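Bench Safety Check for Low-Voltage Builds, With My Comments

Last gone through: 5/14/26
Checked by: Katia Costa
Second pair of eyes: Bastian Schmieder

I run this list before any microcontroller project gets left on overnight. This round was for the Tatance, my plant watering controller (one board, one moisture probe, two little pumps, a 12 volt supply and way too many jumper wires). Bastian read it over afterward and made me redo three items, so you get his grumbling too. Copy it, chop it up, do what you like with it!

POWER SUPPLY

1. Supply rating matches the load. PASS
Both pumps running together pull 456 milliamps on my meter. The supply is good for two amps, so there's lots of room. I measured with the pumps actually pushing water up the tube, and I'd ask you to do the same, because mine drew a good bit less when they were running dry.

2. Fuse fitted on the positive lead. FAIL, then PASS
Okay, so I had the fuse holder in there and no fuse in it. I'd bridged it with a bit of wire while testing and forgot. Bastian spotted it in maybe ten seconds and was not quiet about it. A one amp fuse is in now and I've thrown the bridge wire in the trash.

3. Plug, cord and strain relief. PASS
Tug the cord where it goes into the box. Mine doesn't budge. The old cable gland was a size too big and I'd packed it with tape, which I'm glad to see the back of.

4. Supply temperature after an hour under load. PASS
41 degrees C on the case. Warm to the hand, fine to hold. Check it again in August if your shed gets hot like mine does.

WIRING

5. No bare copper outside the terminals. PASS with comment
One strand was sticking out of the second pump terminal. Trimmed and crimped again. I've started using ferrules on everything stranded and I wish I'd bought the crimper years ago.

6. Jumper wires held down. FAIL
Still on the to-do list. The probe wires run from the breadboard straight out of the box and anybody could catch them with a sleeve. I want to move the whole lot to a soldered board before I call this a pass. Bastian says hot glue would do for now. We disagree about hot glue.

7. Flyback diodes across both pumps, right way round. PASS
Stripe to positive. Look at it, then look at it again. I put one in backward last year and it got hot enough to mark the breadboard.

8. Common ground between board and pump supply. PASS
This used to be the cause of nearly all my weird resets. One fat black wire, labeled.

WATER AND ELECTRICITY

9. Electronics sit higher than the water. PASS
The box is on a shelf and the tank is on the floor. There's a drip loop in each cable too, so any water running down the outside falls off the bottom of the loop before it gets to the box. Takes no effort and costs nothing.

10. Outlet is GFCI protected and the test button works. PASS
Pressed, tripped, reset. Do it every time, please!

11. Siphon check. FAIL, then PASS
This one got me. With the pump off, water kept trickling out, slow and steady, because the outlet end was lower than the tank level. I left it for an hour and found 300 milliliters in the saucer. I've raised the outlet and drilled a tiny hole in the tube above the water line to let air in. No trickle since.

SOFTWARE

12. Pumps are off at power-up. PASS
I pulled the plug and put it back in over and over, with my hand on the pumps. There's a pull-down resistor on each driver input so they stay off while the board is booting.

13. Maximum run time is set. PASS
56 seconds, then it stops no matter what the probe says. After that it waits for me to press the button. I had it on a longer limit and Bastian asked what would happen if the probe fell out of the pot. (Dry reading, pump on, wet floor.) Good question.

14. Probe fault is caught. PASS with comment
Unplugged, the reading shoots off to one end and the code flags it. Shorted, it goes to the other end and gets flagged too. What it can't catch is a probe that's just corroded and reading a little wrong. I've put a note on the box to clean it every month.

15. Watchdog timer on. PASS
I put an endless loop in the code on purpose and the board restarted itself. Then I took the loop out. Then I checked that I'd really taken it out.

WORK AREA

16. Clear space in front of anything that moves. PASS

17. Off switch can be reached without leaning over the project. PASS
Moved mine to the front edge of the bench. Feels so obvious now.

18. Loose cables kept off the floor. PASS with comment
One extension cord still crosses behind the stool. Taped down for now.

19. Eye protection out where you can see it. PASS
If it lives in a drawer I don't wear it, so it hangs on a hook by the light switch.
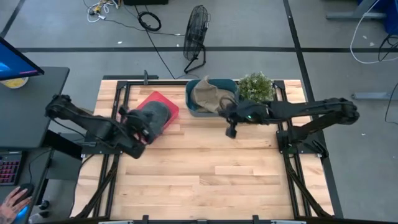
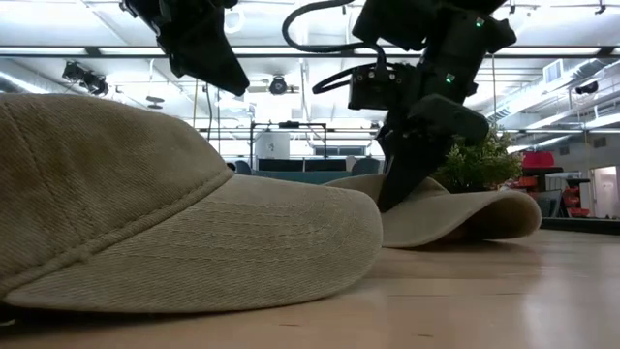 Two arms over a wooden tabletop in both shots, with the khaki caps in the second.

STILL OPEN

Item 6, jumper wires. Solder board ordered.
Item 14, clean the probe and write the date on the box.
Item 18, shorter extension cord.

I'll run the whole list again once the soldered board is in, and Bastian has asked to do the fuse check himself.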